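Flevau Building, ground and second floor
Walk-through safety checklist with comments
Date: October 3, 2026
Last one done: June
Key: OK / FIX / WATCH / N/A

Did this in one go between deliveries so comments are short. Anything marked FIX needs a work order, anything marked WATCH gets looked at again next round.

1. EXITS AND HALLWAYS

1.1 Front doors open fully, no sticking: OK
1.2 Back door (alley side): FIX. Panic bar catches halfway. Have to hit it twice. Same note in June, no work order that I can find.
1.3 Exit signs lit: FIX. One out, top of the east stairs. Rest fine. Battery test passed on the others, held the button for the full count.
1.4 Hallways clear: WATCH. Flattened boxes stacked outside the Didari unit again. Not blocking but close. Told the front desk there, they moved them while I stood there. Will be back by next week I would guess.
1.5 Stair treads and handrails: OK on the west. East rail has a loose bracket at the landing, third one up. Wiggles, doesn't pull out. FIX before it does.
1.6 Door wedges: took out two fire door wedges. Please stop buying them.

2. FIRE

2.1 Extinguishers mounted and tagged: WATCH. All there, all in the green. Tag on no. 31 is so faded I can't read the date. Needs a new tag, ask the service company to check their own log.
2.2 Extinguisher by the loading door: had a coat hanging on it. Moved the coat.
2.3 Alarm panel: OK. No trouble lights. Account number for the monitoring line is 2235, written inside the panel door now because it took me ten minutes to find it.
2.4 Sprinkler heads, clearance under: FIX in storage room B. Shelving stacked right up to the heads. Top row has to come down. It's mostly binders, could go in the recycling for all I care.
2.5 Smoke detectors: OK. One chirping in the second floor kitchen, swapped battery, stopped.

3. ELECTRICAL

3.1 Panels clear in front: OK ground floor. Second floor has a mop bucket and a folded table leaning on the cover. Moved both. Tape on the floor has worn off, re-tape.
3.2 Panel labels: WATCH. Breakers 9 thru 14 still say "misc". I said in June I would trace these. Did not trace these.
3.3 Cords and power strips: FIX. Two strips plugged into each other under the desk by the printer. Unplugged the second one, so if the label printer is dead, that is why.
3.4 Outlets near sinks: tested with the plug-in tester. Kitchen OK. Utility sink one didn't trip. FIX, and put tape over it till then (done).
3.5 Space heaters: none out yet. Cold weather reminder should go out now, not in December.

4. WORK ROOMS

4.1 Floors dry, no trip points: OK mostly. Carpet edge lifting at the door of the corner room. Glued down once already, didnt hold. Needs a metal strip.
4.2 Tables and chairs steady: OK. One chair with a cracked seat pulled and tagged, it's by the dumpster door. Do not bring it back in.
4.3 Lighting: OK. Tube flickering over the sink.

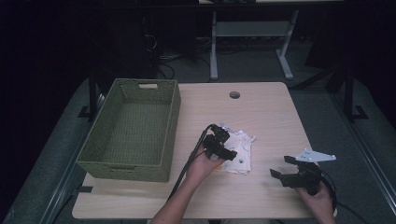 4.4 First aid kit: WATCH. Low on the small bandages, no burn gel. Eye wash bottle expires soon, order along with the rest.
4.5 Chemicals labeled: FIX. Spray bottle with clear liquid, no label, under the sink. Emptied and tossed. If it was yours, label the next one.
4.6 Safety sheets: binder is there, last pages are years old. The floor cleaner is now the Priltach one and there's no sheet for it. Print and add.

5. RESTROOMS AND KITCHEN

5.1 Hot water not scalding: OK.
5.2 Leaks: slow drip under the left sink, second floor. Put a tray under. FIX but not urgent.
5.3 Fridge seal and temp: OK. Inside is another matter. Sign says clean out on the first of the month, did not happen.
5.4 Microwave: OK. Door latch fine.
5.5 Grab bar, ground floor restroom: solid, OK.

6. OUTSIDE

6.1 Sidewalk and ramp: WATCH. Crack at the bottom of the ramp is wider than it was. Chalked the ends so we can tell next time.
6.2 Lot lights: OK, all came on at dusk when I went back out.
6.3 Dumpster area: OK. Lid won't close all the way, call hauler.
6.4 Roof hatch locked: OK. Key 472 is in the lock box, label was missing, put a new one on.
6.5 Gutters: not checked, no ladder. Hoàng has ours for the sign job next door. Get it back.

WORK ORDERS TO OPEN
Back door panic bar (first, please)
Outlet at utility sink
East stairs: exit sign and rail bracket
Storage B top shelves
Drip under sink, second floor

CARRIED OVER
Breaker tracing. Needs someone on each floor and a quiet hour, probably early, before anybody has a computer on. Also the carpet strip if the hardware store has the wide kind. They had only the narrow ones in June and its too short for that doorway.

Copy of this goes in the clipboard by the time clock, old one can come off.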